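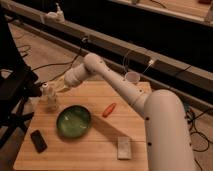
A white bottle on the wooden tabletop, under the arm.

Home | Messages | Circles | Archive | Contact

Kimgate Meditation Circle: May notes

The evening sitting has moved to 7:30. The doors at Robles open 8 minutes before, and we ask that you come in quietly if the opening silence has started. The side entrance is the one to use until the front steps are repaired.

Armindo Morais will lead the whole month. He is continuing with the messages on patience that he began receiving over the winter. Message 559 was read at the last sitting and several people asked for a copy. It is now in the archive, along with the two before it. Anyone who wants it on paper can ask Armindo at the end of the evening.

A few of you wrote to say that you sit every day and feel nothing at all. Armindo's answer was that the guides do not measure us by what we feel. He suggests shortening the sitting to whatever you can do without watching the clock, and writing one line afterward, even if the line is "nothing today." He kept a notebook like that for four years before he heard his first words.

The Rurport group would like to join us for the long sitting. There is room for 30. They will bring their own cushions, and we need three people who can give rides back to Rurport afterward. Tea as usual, and please label your mug.

The candle fund stands at $931. We bought no candles in the last month and have two boxes left.

Requests for the healing list should be in before noon on the day of the sitting. First names only, please.

14 shares | 3 comments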